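4.2 Mobilier et rangement de la dînette

On prête volontiers à la table ronde un effet sur le rangement des jouets -- effet que les 300 séances de Vevitcombe ne suffisent pas, selon nous, à établir.

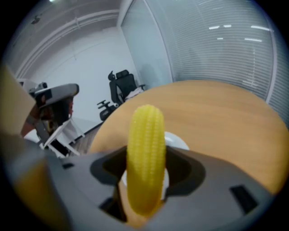 Figure 3. Épi de maïs jouet devant la table ronde.

Ah-rin Lim y voit un plateau « sans coin perdu ». L'argument convainc peu : aucune table carrée n'a été testée.
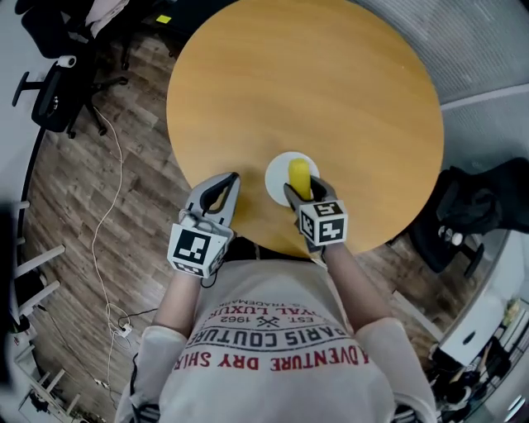 4.3 Rôle de l'assiette

La petite assiette blanche servirait de repère. Reste à le prouver.

Rechercher dans la revue OK
Contact -- © Wandalard -- Haut de page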